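Handover files should record what is behind the wall

Most building owners receive a handover file when a project is finished, and most of those files are incomplete in the same way. They contain the drawings that were approved before work began, the product sheets and the test certificates. They seldom contain a reliable record of what was built where it can no longer be seen. I think that record should be a condition of final payment, and that the contract should say what form it takes.

The usual objection is cost. On a refurbishment I reviewed in March, a residential block called Andurach, the contractor priced a full record of concealed work at 40 hours of site time across the job. The block has 36 apartments. Against the price of opening one finished riser in the wrong place, making good, and repeating the fire stopping, the sum is small. It was cut from the contract anyway, as an optional extra.

A concealed-work record has to be made at a fixed moment: after services and fire stopping are installed and before boards go up. Once the room is painted, a survey can confirm dimensions and finishes and very little else.
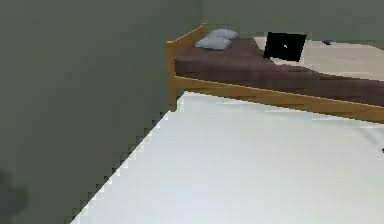
Interior model view: bed beyond a plain grey-green wall.

Models have not solved this. The model delivered at completion is normally the design model with a new label. At Andurach it showed pipe runs at the heights drawn by the engineer. When the maintenance firm, Sala, opened seven locations to add isolation valves, the pipes were found at the modeled height in two of them. The other five had been moved on site to clear a beam, which is an ordinary and sensible decision. The fault was that it was never written down.

There is also a habit of treating geometric detail as evidence. A model can carry furniture, door hardware and floor patterns and still contain no verified information on the partition type behind the plaster. Owners see a furnished room and assume that the rest has been checked to the same level. The file should state, element by element, whether the information was measured, photographed or carried over from design. Three status codes would do.

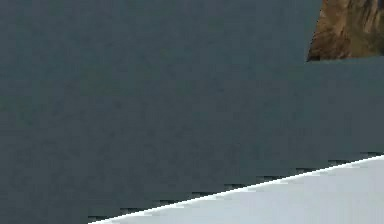

The same applies to fire stopping, where the consequences are worse. The Andurach register listed 703 penetrations. Each had a product name and a date of installation. The entries gave a floor and a room but no position within the room, so an inspector looking for one seal above a ceiling had to search for it. A grid reference or a distance from two fixed walls would have removed the problem. I have seen this done well with a tape measure and a printed plan, so the lack of software is not an excuse.

My proposal has four parts. The designer marks the hold points on the program, room by room. The contractor photographs and measures each concealed element at the hold point, with a scale in view. Someone independent of the installer checks a sample and signs it. The owner withholds a stated share of the final payment until the record is complete and readable without special software.

The last part matters most. Records kept in a proprietary viewer tend to expire with the license. Cârstea, a smaller scheme by the same owner, lost access to its file when the subscription lapsed, and had to pay to have it exported. Plain image files and a spreadsheet are dull, but they open.

Not everyone who works with these files agrees on where the effort should go.
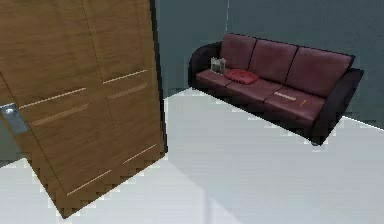

Siwan Ifans: I would put the money into updating the file, not creating it. We get decent records at completion now, and then a tenant moves a door, an electrician drills through a party wall, and the register is wrong within a year. Who pays for that entry? Your hold points stop at handover. Unless the owner has a permit system for minor works, the record you want is just a better snapshot.

I accept the point on minor works. A permit system is needed, and it should use the same references as the original record - otherwise there will be two registers to reconcile. But an update needs something accurate to update. At Andurach the first entry was already wrong on the day the keys were handed over, and later edits would have been made on top of it.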